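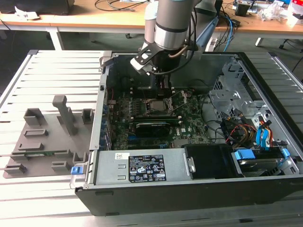
CPU swap, Trarkeo finger kit on trial

8 August 2022

OK, so the Trarkeo fingers finally get a proper go on a real PC! We've had the trial kit since March and I keep getting pulled onto other stuff. Tower on its side on the rail table, parts tray to the left of it, arm coming in from the top. Kit came with the fingers, the bracket and a license for their teach software (30 days, and the clock only starts when you log in, which I like).

The fingers are slim enough to get down between the memory banks with a chip held by its sides. The grip force default is 13 in their units, whatever those are, and I left it alone. I don't want to go near the socket pins with anything I haven't set slowly and on purpose. 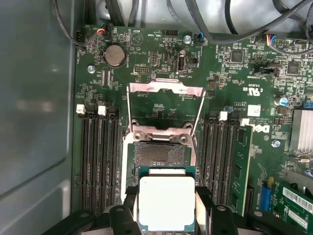

Costigan support wrote back to my question about approach speed. Their line is that the last bit above the socket should be taught by hand on every new board model, and that the vision add-on isn't meant to replace that step. Fair enough, though the sales sheet sure reads differently (I may have grumbled about this in my reply).

Wrist view is good, better than I expected with so much black gripper in the way. Glare off the metal is a pain, though, and I want to try the lamp farther back.

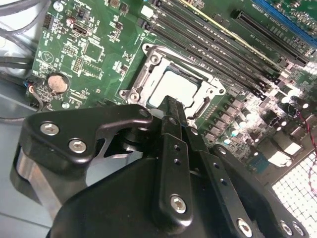

Still to sort before we say yes or no

Price on the full kit. Lekard quoted 1,203 with spare fingers, Tidov hasn't answered yet.

Ask if the 300 cycle check can be done on our own boards.

Lever closing, does their software have a routine for it or do we write one?

Move the lamp!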